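May 11, 2024
By Arben Halilović

Hi all! I run the upholstery and rug side at Brotico, and I'm looking for two people to come work with me this summer. We clean sofas, armchairs, mattresses, wool rugs, the odd set of church pew cushions, and we do it mostly in people's homes with a van and a lot of towels. I've been at this long enough to have opinions on cat urine, so if that makes you laugh instead of run, keep reading.
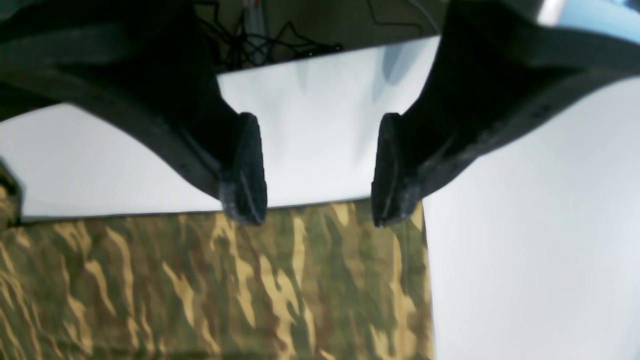
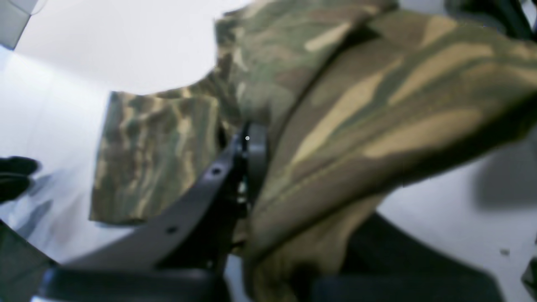

Do I need to have cleaned upholstery before?

Experience is nice but I don't ask for it. I'd take a careful person who reads the tag on the underside of a cushion over a fast one who sprays first. You'll ride along with me for your first 60 hours, paid at the full rate, and you won't touch a silk rug until I've watched you do plenty of ordinary ones.

OK, so what the job is like. We load up at the Koston Street shop at 7:30 and the first stop is usually at 8:15. Most days are three or four homes. You'll vacuum, test for dye bleed in a hidden corner, pre-treat the spots, run the extractor, groom the pile and set up the air movers. Then you talk the customer through drying time, and you will be asked whether the dog can get back on the couch yet (no, tell them no, they will let him up anyway). Rugs that need a real bath come back to the shop with us and go on the wash floor.

It's physical! The extractor goes up and down stairs, and a wet 9 x 12 wool rug is a two-person lift that you'll feel the next morning. We use the Tridex machines, which are louder than I'd like, and I hand out ear protection. Please wear it. I didn't for years and now my wife has to repeat everything.

Pay starts at $175 a day, paid every other Friday. There's a $100 boot allowance after your first 30 days. You get your own uniform shirts and we wash them. Saturdays come up twice a month or so and I post them two weeks ahead so you can plan around them. Sundays we're closed.

What I need from you:
- a valid driver's license and a clean enough record that our insurance will take you
- okay with pets, and with the smell of pets
- able to be polite at a front door at 8:15 in the morning
- no strong allergies to wool or to detergents

Spanish or Ukrainian would be a big help, we have a lot of customers over by the Ivanyshyn apartments and my Ukrainian is terrible.

One of the two spots could be part time if you're in school. I hired a student in March who does three days a week and it's worked out great, so just ask.

To apply, stop by the shop on a weekday after 3:30, when the vans are usually back, and ask for Arben. You don't need a fancy resume. A page with your last couple of jobs and a phone number for somebody who'll vouch for you is plenty. We'll talk for a bit, I'll show you the wash floor, and if it feels right you can come out on a paid trial day that same week.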